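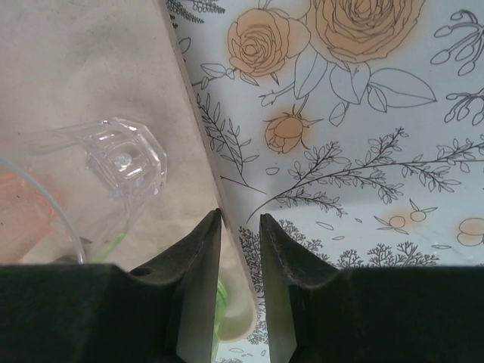
Nimal says I'm building my walls backward, and after tonight I think he may be right. He wrote it in the guild chat at lunch, all in one breath: put the cheap towers out front, let them soak up the first wave, and keep the frost towers back by the gate where they can hit everything twice. I read it three times on my phone and couldn't wait to get home and try it.

So, Wed 3 May, and I am officially hooked on Hurnix again. I really thought I was done with it after the winter season (I even took it off my home screen!) but then the Rernen update came out and Hidayah messaged me four times in one evening, and here we are. New map, new river, and the river moves! Every few waves the water comes up and covers the lower path, so all the raiders who would have come along the bank have to take the bridge. I love that so much. Last season you could set up your defense and go make a sandwich. Now I sit there chewing my sleeve, watching the water line.

First try with Nimal's layout: lost on wave 9. My fault completely, I forgot that the cheap towers need repairing between waves and I'd spent all my timber on a second gate. Second try was better. Third try I got to the boss with the gate still standing, and the frost towers were doing exactly what he said, catching them on the way in and then again when they bunched up at the bridge. It was beautiful. I actually said "oh!" out loud and the cat left.

Lost anyway. The boss has a shield on this map and I'd put no fire anywhere. But I finished with 1584 points, my best on Rernen so far, and enough to move me up to second in our guild, right behind Teguh, who plays on the train both ways and can't be caught by normal people.

Spent a while after that just poking around in the workshop. They've changed how upgrades go. You used to need the same stone for everything, and now each tower has its own, so the frost ones want blue and the ballista wants iron, and you get iron only from raiding. Which I don't do! I have always been a stay-home-and-build player. Raiding makes me nervous, it feels rude, some poor person has laid out their little farm and their lanterns and I come stomping through it. But I want that ballista. It costs 900 iron and I have 12.

Asked in the chat how everyone else was getting theirs and Syafiqah said she'd take me along on a pair raid. I've never done one. You each bring half an army and whoever goes in first picks the side. She let me pick. I picked the north wall, for no reason at all, and it was the one with the oil pots. My whole front line went in two seconds flat. Syafiqah typed "well now we know about the oil" and walked round the other way with her archers and took the tower by herself. We still split the iron evenly. I was laughing so hard I had to put the phone down. I see why people like this part now. Going again Friday, and I'm going to scout first this time like a grown-up.

Things I want to remember for tomorrow:
Fire tower by the bridge, even a small one.
Repair before buying. Repair before buying!
Don't sell the old lanterns, Hidayah thinks they'll count toward the June event.
Try the Zesa banner in place of the Nugroho one. Nugroho gives more health but Zesa speeds up the builders, and I think speed matters more with the river coming up like it does.

Nabila disagrees about the banner. She says health every time, and that the builders are fast enough if you stop changing your mind halfway through a wall. Fair. I do that. I had a lovely curved wall going tonight and pulled half of it down with raiders already on the map, because I thought it would look nicer lined up with the mill. It did look nicer. It was also the reason for wave 9, if I'm being fair to the timber.

One more small thing, the music on the new map! There's a flute that comes in when the water rises, very quiet, before you can see anything moving. I only noticed with headphones on. Played the next round mostly by listening for it and got my people off the lower path in time, every single one.

Phone's on the charger, it was down to nothing. Bed. Fire tower tomorrow.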